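Culthorpe household manipulation project
Progress report to Zakaria, period ending November

Summary

We said in the last report that simulated kitchens would get us usable training examples faster than the physical bench could. They have got us examples faster. Whether they are usable is a question we are less sure of now than we were in the spring, and most of this report is about why.

At the close of the period the set held 1,615 recorded episodes, all teleoperated in simulation. The operators work from the Isholm office and drive a two-finger gripper through short pick-and-place tasks at a sink, a counter or a table. Julano supplies the scene generator and the object library. We do the recording, the review and the training runs.

Collection

The rate looks good on paper. A practiced operator can record roughly 200 episodes in a working week, well above what we managed on the bench. That number hides a lot of repetition. The generator varies the colors of the counters and cabinets generously and varies the placement of objects much less, so a policy trained on the early episodes learned where things usually were and reached there whether or not anything was present. We saw this in the first evaluation and should have seen it in the data before that.

We asked Julano for wider placement. The updated generator scatters food, toys and dishes across the whole work area, including inside the basins, where the walls limit how the fingers can approach. Operators dislike these scenes and are slower in them. We think they are worth more per episode, though we can't prove it yet. 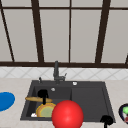
Simulated sink scene: baguette and pizza in the left basin, red ball in the foreground, right basin empty.

Scenes of this kind also show what still bothers us about the library. The objects are an odd mix, the surfaces are cleaner than any kitchen we have worked in, and the light through the window is a flat gray. A policy that does well here has shown that it does well here. We would ask Zakaria to read every success figure from simulation with that in mind, ours included.

Review

Every episode is watched once at double speed by someone other than the operator. Review turned up 51 episodes that had been marked successful and were not. Most were drops near the target that the automatic check had accepted, because it tests only whether the object ends up inside a boundary. The rest were cases where the object passed through a basin wall. Those have been withdrawn, and we have tightened the check. We have not gone back over the written task instructions attached to the older episodes, and we suspect some of them name the wrong object.

Crowded views remain a problem. When a large object sits close to the camera it can hide the thing the operator is asked to pick up, and the operator then works partly from memory – the policy has no such memory to draw on. We have started tagging these episodes and will train with and without them.

Transfer to hardware

We ran six tasks on the physical bench with the current policy. It completed two of them reliably, one now and then, and the other three not at all. Both of the reliable ones use a single object on an open counter. Anything in a sink failed, usually at the moment of closing the fingers. The July plan assumed we would be past this point.

Our own view is that more simulated episodes of the same sort will not fix it. The contact behavior in the simulator is too forgiving, and operators have learned to rely on that.

Next period

We propose to slow simulated collection by half and put the hours into bench recording at Culthorpe, sinks first. The Julano license stays at its current level. We are not asking for additional money, but we do ask that the episode target in the agreement be replaced with one based on bench results – the present target rewards us for volume, and we have already met it without being much closer to a working system.

A revised schedule and the bench task list will follow separately.

Contact: Culthorpe project office | © Culthorpe. All rights reserved. | Back to top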